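Category: Teleoperation & Hand Guiding
Reading time: 2 min
Last updated: 31/01/2025

Stimero Teach Kit for Two-Handed Robots

The Stimero kit lets an operator show a task to a humanoid upper body and save it as a demonstration. It comes with a pair of tracking gloves, a base station and the Parsa recording software. Finger and wrist motion is sampled at 100 Hz and stored alongside the head camera video.

Most users start with tabletop work: soft objects, plates, small tools. The operator wears the gloves, watches the head view and moves at a normal pace. A foot pedal starts and stops each take – both hands stay free.

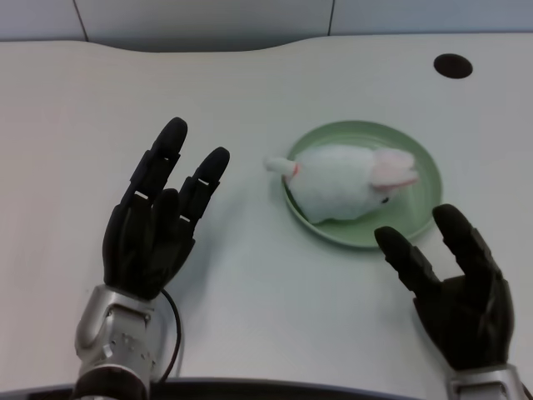

Head view: plush toy on a mint-green plate, both robot hands at the table.

Arms with a free-drive mode can also be guided by hand. Parsa saves both kinds of take in the same format, so they can be mixed in one task folder. Bad takes can be trimmed or deleted from the review screen.

Specifications
Tracked points per glove: 21
Glove weight: 59 g each
Order code: Colex ST-505
Connection: USB-C or wireless
Mounting plate: Pakatness, sold separately

Gloves come in small, medium and large. Calibrate them again whenever a different person puts them on – the steps are in the Parsa setup menu. Replacement liners and pedals are listed under Spare Parts.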